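Caching Query Results in the Karras Booking System
Project report, Mariann Csonka and Ayman Tarawneh
Supervisor: Anikó Gulyás

3. Results

We ran the room search page against the test database with the cache turned off, then on. Each setup got 94 requests from the same script. The first seven were thrown away as warm-up.

Without the cache the median response was 58 ms. With it the median dropped to 23 ms. The slowest requests did not change much - they were all first lookups, which still go to the database.

We had one bug with stale data. If a booking was canceled while another search was open, the old result stayed in the cache until it expired. Ayman fixed this by clearing the room's key on every write. Lilla Lakatos reviewed the change.

4. Remaining work

The cache sits in the memory of one server process, so it will not work if the app runs on two machines. We looked at a shared cache but did not have time to set one up before August. 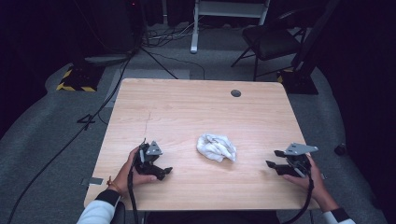 Figure 4. Two hand-held grippers at a light wooden table.

The test script and the raw timings are in the project folder under "bench". Run the script with the cache flag set to 0 first.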